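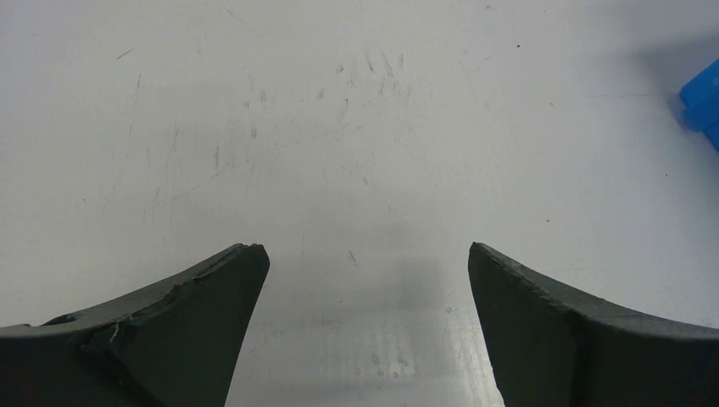 4 Vorführbetrieb am Tag der offenen Tür

4.1 Rahmenbedingungen

Die in Abschnitt 3 beschriebene Zelle wurde im August am Standort Pondwood einem nicht fachkundigen Publikum vorgeführt. Ziel war die Erhebung von Betriebsdaten unter Bedingungen, die im Laborbetrieb nicht auftreten: häufige Unterbrechungen, wechselnde Beleuchtung durch umstehende Personen und Ablagepositionen der Objekte, die von den Besuchern vorgegeben wurden. Der Zugang erfolgte in Gruppen zu höchstens acht Personen. Eine Gruppe verblieb so lange an der Zelle, bis drei vollständige Zyklen abgeschlossen oder abgebrochen waren. Insgesamt wurden 200 Zyklen protokolliert.

Ein Zyklus umfasst das Anfahren des Objekts, das Greifen, den Transport zum Behälter und das Ablösen der Finger. Der Abbruch durch das Bedienpersonal war jederzeit möglich und wurde als eigene Kategorie geführt. Die Bahnplanung übernahm die Software Medve in der auch für die Laborversuche verwendeten Konfiguration; die Protokollierung erfolgte über Stisetti. Eine Anpassung der Parameter während des Vorführbetriebs fand nicht statt.

4.2 Aufbau der Zelle

Beide Arme sind auf einer gemeinsamen Profilschiene an der Vorderkante der weißen Arbeitsplatte montiert (Abbildung 4). Die Wände links, rechts und hinten sind einfarbig hell ausgeführt, um die Segmentierung der Objekte zu erleichtern. Der blaue Behälter wird nicht fixiert. Seine Lage wird vor jedem Zyklus neu bestimmt, so dass auch eine gegenüber den Plattenkanten verdrehte Ausrichtung zulässig ist. In der gezeigten Stellung befindet sich der Greifer des rechten Arms über dem Behälter, in dem ein kleines rotes Objekt liegt; der linke Arm ist angewinkelt und sein Greifer leer.

Abbildung 4: Zweiarmige Zelle, Greifer des rechten Arms über dem Behälter.

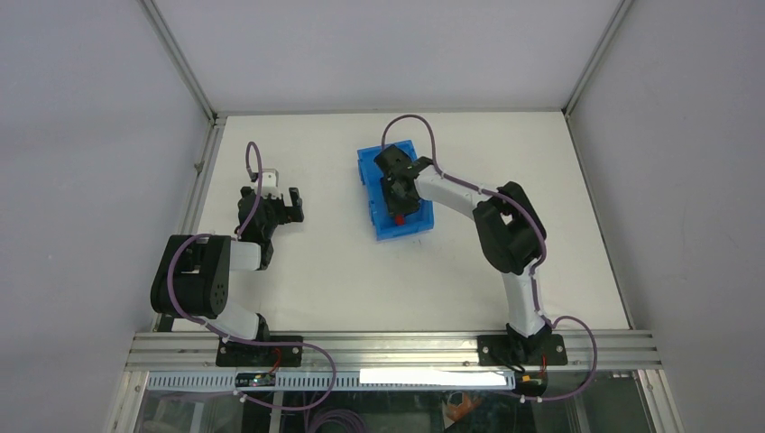
4.3 Beobachtungen

Von den 200 protokollierten Zyklen wurden 40 abgebrochen. Der überwiegende Teil der Abbrüche entfiel auf Objekte, die von den Besuchern nahe an der Behälterwand abgelegt worden waren. In diesen Fällen unterschritt der geplante Fingerabstand zur Wand den in Medve hinterlegten Grenzwert, und die Bahn wurde verworfen. Ein Einfluss der Gruppengröße auf die Abbruchrate war nicht nachweisbar.

Störungen durch die Kabelführung traten nicht auf. Die oberhalb der Greifer gelegten Schlaufen begrenzen jedoch den nutzbaren Drehbereich des Handgelenks, was bei stark verdrehtem Behälter zu längeren Anfahrwegen führte. Für den stationären Betrieb bei Wukent ist daher eine geänderte Leitungsführung vorgesehen.

Die Zyklusdauer wurde nicht ausgewertet, da die Erläuterungen des Personals teilweise in die laufenden Zyklen fielen und die Zeitstempel eine nachträgliche Trennung nicht erlauben.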